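Newsletter > Members > Places to stay
Reading time: 2 minutes

Rallorent cabins: the shoulder season report

Aaliyah Sandhu has once again offered members first pick of the cabins at Rallorent before they go on the public booking page in August. Last year first pick lasted four hours, so if you want the one with the working oven, have your diary open and your fingers warmed up.

For anyone who hasn't been, Rallorent is seven cabins strung along the quiet side of the lake, at the end of a gravel road that the brochure calls scenic. It is scenic. You'll have plenty of time to admire it, as nothing with a normal suspension gets down there faster than a jog. Fill up at Crăciun before the turnoff and buy your milk there too. The camp kiosk sells bait, ice and one flavour of chips.

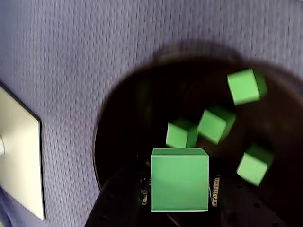 What's changed since last year

The jetty has been rebuilt and no longer leans toward the neighbours. Cabin 3 has a new hot water system, which means the person who showers second can now also be described as a guest. The canoes are still green, still heavy, and still free if you bring them back with the paddles.

The tariff has gone up, as tariffs do. A week in a two-bedroom cabin is now $343 a head if you fill all the beds. The fold-out in the lounge counts as a bed for billing purposes, whatever your spine has to say.

Elaheh Shirazi took her family in the wet week and came back a convert. She recommends the Rilier track, a loop that starts behind the boat shed and climbs to a lookout

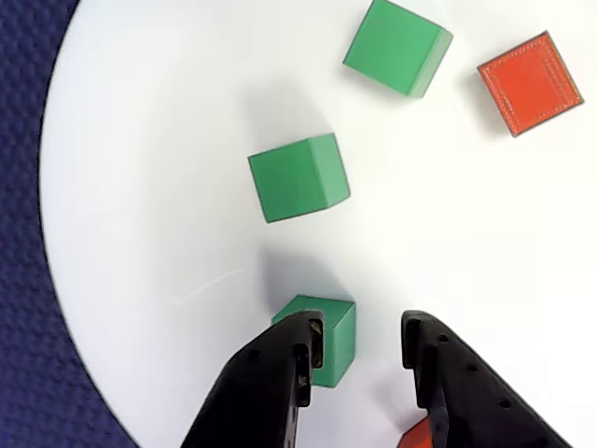 with a bench at the top and, on a clear day, a view right down to the weir. Allow a morning. The sign says two hours, but the sign was put up by someone with very long legs. Dogs are welcome on a lead, and the leeches will come along without one.

Phone reception exists at the end of the jetty, if you face the dam. Some members will call this a drawback and others will book a second week.

How to book

Ring Aaliyah at the office or put your name on the sheet by the door. She needs a first choice, a second choice and the number in your party, including babies and any uncle who "might drop in for a night". Deposits are due with the form. Linen is extra – bring your own and save the money for chips.
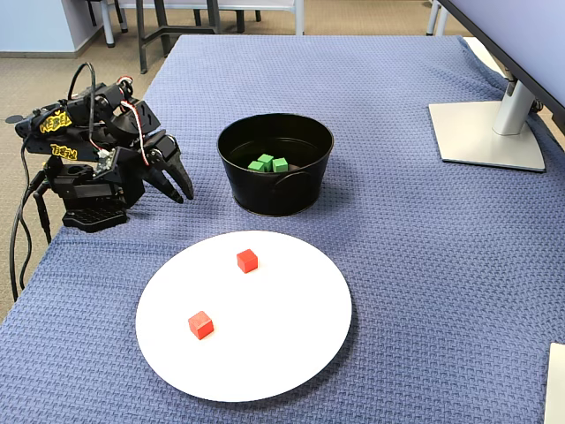 The REBEL arm, over the blue cloth.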